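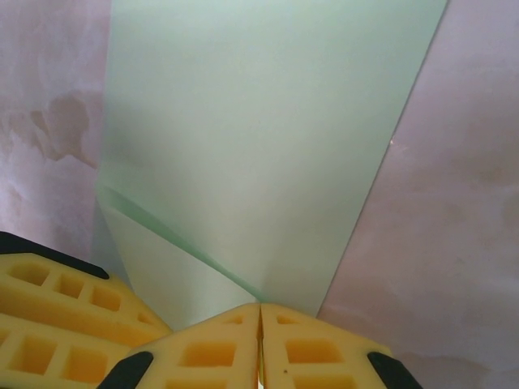
How long should the Prisura hanging rail rest before it carries a full load?
Leave it for 3 hours after the wall anchors are set. Light items can go on after the first hour.

Section 4. Fitting the rail to a plastered wall

1. Hold the rail at the chosen height and mark both end holes in pencil.
2. Check the marks with a level. Correct the right-hand mark only.
3. Drill each hole to the full depth of the anchor. Clear the dust.
4. Push the anchors in until the collar is flush with the plaster.
5. Fasten the left bracket first, then the right. Tighten by hand — a power driver will strip the collar.
6. Slide the rail into the brackets until both ends click.
7. Fit the end caps.

Note: The 600 mm rail uses two brackets. The 1000 mm and 2000 mm rails also need the center bracket, packed separately under the Dolla label.

Caution: Do not drill directly above or below a switch or outlet. Check for pipes and cables with a detector before step 3.

Caution: Do not hang wet blankets or rugs from the center of the rail. Spread heavy items toward the brackets.

To remove the rail, press the tab under each bracket and pull straight out. Anchors stay in the wall and can be reused once.

Shares: 14 | Comments: 3

skukitz_fan: The tab on the left bracket is very stiff. A flat screwdriver helped.

mapleporch: Does the center bracket fit the older Thakur rail?

rowhouse2: It does on mine, but the end caps are a different size.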